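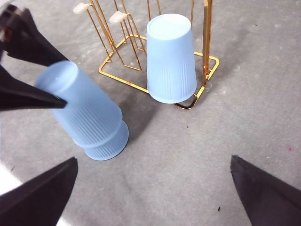 Should a small teaching laboratory buy the Urkitz two-arm bench kit outright, or lease it for a year first?

Lease it, unless there is already a member of staff on site who can look after it and money set aside for spare fingers. The purchase price is fair, but the first year brings costs that do not appear on the quotation.

Equipment review: Urkitz two-arm bench kit
Prepared for departments planning capital requests
Reviewed by Dwynwen Mathias, with budget notes by Rianne Visser

Scope of the review

The Huswood equipment office was asked to assess the Urkitz kit after three departments submitted separate requests for similar equipment. The kit was borrowed from the supplier, Cledia, and used on an ordinary bench in the Pumphrey building for 28 working days. Staff set it household tasks of the type proposed in the requests: stacking and unstacking light plastic cups, placing them on a wire rack, folding cloths and sorting cutlery. We did not test it with liquids, heat or anything sharp.

What is supplied

The kit comprises two arms, two grippers with long tapered fingers, a wrist camera for each arm, a controller and the mounting clamps. A computer is not included. The supplier's quotation mentions this in the notes on its second page, and two of the three requests had overlooked it. Departments should assume that an existing office computer will not be suitable and should obtain a separate price before submitting a request.

Installation

Two members of staff completed the installation in a single morning. The clamps are well made and held firmly throughout. The printed guide is clear on cabling and poor on calibration, for which we had to telephone the supplier. Cledia answered promptly on each occasion. Applicants should check that their bench allows both arms to reach the middle of the work area with their elbows clear of any shelf or wall. Ours had to be moved forward before the second arm could be used properly.

Performance

The grippers handle thin plastic well. Ribbed cups were easier to hold than smooth ones, and a nested pair could be lifted as one item when the fingers closed on the outer cup near its base. Separating a nested pair was far harder. It requires both arms, and inexperienced operators tended to pull at an angle, which jammed the cups together. Most improved after an afternoon of practice.

Wire racks deserve a mention because all three requests included one. Shiny metal rods are difficult to judge through the wrist camera, particularly under strong ceiling lights, and operators frequently misread the distance to the nearest arm of the rack. Moving the bench lamp helped. A plain grey work surface also made pale objects easier to follow than the white one we used at first. Departments with bright overhead lighting should allow for a diffuser or blind in their plans.

Movement is smooth at low speed. At the highest setting the arms overshoot slightly, and we would advise against using that setting in teaching.

Wear and spare parts

The fingers are the weak point of the kit. Their tips mark easily on metal, and one pair had to be replaced before the loan ended. Replacement pairs cost £50 each and are sold only through Cledia. Delivery took longer than the supplier had indicated, and work on that arm stopped in the meantime. We recommend ordering three spare pairs with the kit.

Budget notes

The annual support agreement is quoted at £328 and covers the controller and arm joints. Fingers, cables and cameras are excluded. The agreement is optional, though a department without its own technician would be unwise to decline it.

Requests should list the following lines separately:
Kit, purchase or lease
Computer
Support agreement
Spare fingers
Bench alterations and lighting
Staff time for training
Practice objects and replacements

The last line is small but is often left out. Cups crack, and identical replacements are not always available later in the year. It is sensible to buy a full supply from one batch.

Staff time was the largest item missing from the requests we received. One trained person should be present whenever the arms are powered, and the timetable must reflect this. Where two departments intend to share a kit, they should agree in writing who pays for repairs.

Lease terms

Cledia offers a twelve-month lease with an option to buy, and part of the rental is credited against the purchase price. Return carriage is charged to the customer. Requests for the coming round should reach the equipment office before the end of February, with the supplier's quotation attached in full, including the notes pages.

Recommendation

Approved for lease. Approved for purchase where the department can name a responsible technician and has provided for spare fingers in its first-year budget. Kits for shared use will be considered separately by the equipment office.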